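Chapter 4

Why Black Is So Much Trouble: Dyeing Dark Cloth

What this chapter covers

How a dark shade is built up on cotton, wool and polyester
Why two blacks seldom match
Fastness to washing, rubbing and light
What the dyehouse means by "commercially acceptable"

4.1 The easiest colour in the shop

Ask anyone outside the trade to name the simplest colour to dye and they will say black. It seems reasonable. You put in a lot of dye, you keep going until no more will fit, and you go home. Pale pink, on the other hand, sounds delicate and difficult, the kind of thing that would need a person in a white coat.

The dyer holds a different opinion, usually a loud one. Pale shades have their own miseries, which we shall reach in Chapter 5, but black is where the customer complaints live. It comes off on sofas. It turns brown at the shoulders, green at the seams and a sad plum colour under shop lighting. It shows every speck of lint within walking distance. It also uses more dye, more salt, more hot water and more rinsing than almost anything else on the shade card, and the buyer expects to pay the same for it as for beige.

The first thing to grasp is that there is very little black dye in the world that is black and nothing else. Most of what arrives in the drum is a very deep navy with something added to drag it back to neutral, commonly an orange or a red, sometimes with a little yellow as well. The navy soaks up light at the long end of the spectrum and the orange deals with the short end. Between them they leave so little for the eye to work with that we give up and call it black. If the mixture is slightly out, the cloth leans one way or the other, and the lean tends to appear after the garment has been sewn, packed and sent to another country. 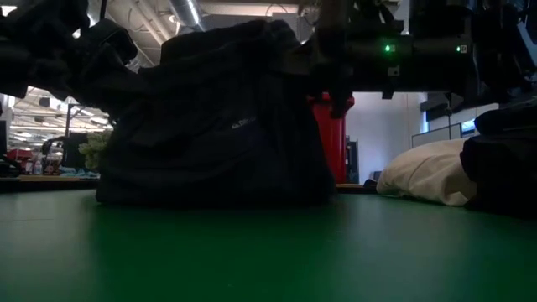 This is why the trade talks about blacks in the plural. A "blue black" is thought smart and tends to be asked for in suits and school uniform. A "red black" looks warm and slightly expensive until it is put beside a blue one, at which point it looks like a mistake. A "green black" has few friends. None of these is wrong in itself. Trouble starts when the collar is one and the body is another, and a great deal of trouble has started in exactly that way.

4.2 A short history of the Astisora order

Ashwin Nambiar, who ran the dyehouse at Le Roux for most of his working life, used to teach this subject with a single ring binder. It held the letters about an order of 800 jackets for a chain called Astisora. The shell was a cotton twill, the cuffs were a wool rib, and the lining was polyester. All three were to be black.

Each was dyed perfectly well. The twill was done with reactive dyes, the rib with acid dyes and the lining with disperse dyes, as any sensible person would do, and under the lamp in the dyehouse office all three agreed with one another. In the window of the shop they did not. The cuffs had gone navy and the lining was, in the words of one letter, "aubergine". The buyer wanted to know who had changed the colour in the lorry.

The name for this is metamerism. Two samples match under one light and part company under another, their dyes having reached the same appearance by different routes. You will meet the proper treatment of it in section 4.5, with curves. For now it is enough to know that it exists, that it is worst between different fibres, and that it cannot be argued with by letter, although the binder shows that both sides tried.

Of the 800 jackets, 500 were sold at full price and 300 were not. Nambiar kept one of the 300 and wore it to lectures.

4.3 How much dye is enough?

The amount of dye in a recipe is given as a percentage of the weight of the dry cloth. A pale shade on cotton may need well under one per cent. A full black will need several times that, and here the dyer meets the law of diminishing returns in person. Each further helping of dye darkens the cloth a little less than the last. Past a certain point it does not darken it at all, but sits near the surface waiting for a cream handbag.

The temptation to add a bit more is nevertheless strong, especially late in a shift. Resist it. A black that looks thin is more often suffering from poor preparation than from a shortage of dye. Cloth that still carries wax, size or spinning oil will take up colour unevenly, and no quantity of dye will talk it round.

Before you read on

Find 27 black things in your own home – socks count, and may get you most of the way – and sort them by daylight into bluish, reddish, greenish and undecided. Do the same again in the evening under a lamp. Keep both lists, as they will be needed for the exercises at the end of section 4.5. Readers who own no black clothing may borrow some, though it is wise to wash your hands before giving it back.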